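How to Turn a Shallow Box Into a Home for Little Things
4 min read
44 shares | 4 comments
Search this site Go

My hair clips, charms and tiny plastic packets used to live in a drawer, and every morning I'd dig for ten minutes (okay, fifteen!) to find one clip. Now it all goes in a wide, shallow open box, and I sort it on the bed where nothing rolls away.

Start by emptying everything out. Put a picture book or a printed cover in the bottom, bright side up, so small stuff shows against it.

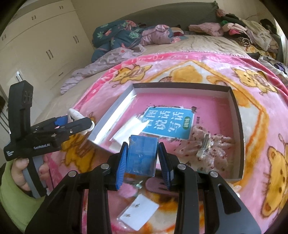 Next come the flat things, like sheets and bags, and little cases if you have them. I throw out any bag that's empty and keep the rest closed, otherwise beads get everywhere and I find them in June.

Then do the soft and chunky pieces. Fuzzy toys go in a corner, claw clips go at the front where you grab them first, and packets can lean on each other in the middle.

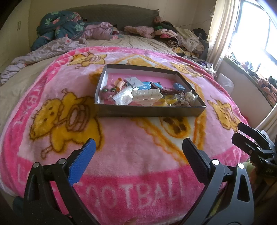 Tia Mottram

Don't pack it too neatly! I tried little dividers from Grindden once and gave up by lunch. If you can lift one thing out without moving three others, you're done. Mine gets a proper tidy whenever I change the blanket.

Comments (4)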